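Winivora Audience Voting System
Item no. 3176
Supplied by Stemari

Overview

The Winivora Audience Voting System collects and displays votes from a seated studio audience during talent shows, quiz programs and panel shows. It is offered for purchase or for hire to production companies, broadcasters, theaters and colleges that teach television production.

Each audience member receives a Pap keypad. When the floor manager or vote operator opens a round, the keypads become active and a small light shows on each one. Votes are sent to the base station and passed to the Berside control software, where the running total can be kept private or sent to the studio screens. When the round closes, the keypads lock and the result is stored with the name of the round.

The system is intended for votes held inside the studio. It does not accept telephone, text message or online votes, and it is not a substitute for an independently checked public vote. Productions that combine a studio vote with a home vote should keep the two results separate until both have been approved for broadcast.
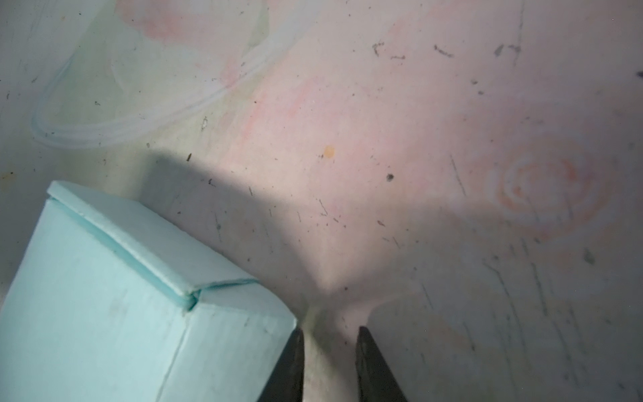 Customers who already own an earlier Winivora base station may keep it in service. The current keypads will pair with it after a software update, although the "change my vote" function will not be available. Please contact Stemari before mixing keypads of different ages in one show.

What is supplied

70 Pap keypads, numbered on the back
One base station with power supply and antenna
One Berside software license for a single control computer
One spare antenna
Charging trays
Carrying case with foam inserts
Printed operator guide

The control computer and the studio screens are not included. A second software license is needed if a backup computer will be running during the show.

Voting modes

Yes or no. Used for audience approval of a single act or a proposed answer.

Pick one. The audience chooses from a list of contestants or teams. Up to 11 choices may be shown in one round.

Score. Each voter enters a number and Berside reports the average. The highest and lowest scores may be left out of the result if the rules of the show call for it.

Elimination. The choice with the fewest votes is removed and the remaining choices are carried into a new round. A tie stops the sequence and places a notice on the operator's screen. Berside will not break a tie by itself; the decision rests with the production.

Specifications

Keypad display: single line, lit
Keypad power: built-in rechargeable battery
Working range: about 76 feet from the base station, with a clear line of sight
Screen output: full results page, bar display or plain text
Results file: saved after every round, with time of opening and closing
Keypad colors: black or gray

Range is reduced by metal seating frames, lighting trusses and large numbers of people. The base station should be placed above head height and tested with the audience seats filled wherever possible. Where the seating is split by a stage or walkway, Stemari recommends a second base station.

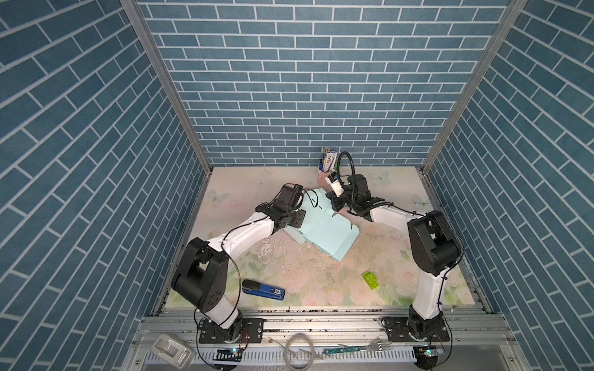
Table with a pale pink floral surface, with blue brick-pattern walls on three sides.

Rehearsal and live use

Berside has separate rehearsal and live settings. Votes entered in rehearsal are marked as such in the results file and cannot be moved into a live round. The operator must confirm the change to the live setting twice. Screen layouts made during rehearsal are kept.

Keypads should be handed out after the audience has been seated. Any keypad that fails to light during the test round should be exchanged at once and its number entered in the operator's list. Keypads left on empty seats should be collected before the first live round.

Hire terms

Hire is by the day or by the series. The charge covers the complete set as listed above. An operator can be provided on request for studio recordings and for touring stage versions of a program. Sets returned with missing keypads are charged at the current replacement price. Cleaning between hires is carried out by Stemari and is included.

For a series hire, the same set is reserved for the full recording period, so that screen layouts and keypad numbers do not need to be entered again.

Service and spare parts

Replacement keypads, charging trays and antennas may be ordered separately. Please quote item no. 3176 and the number printed on the base of the station. Repairs to keypads should not be attempted by the customer, and opening the case ends the warranty.

Page last revised 18 September 2022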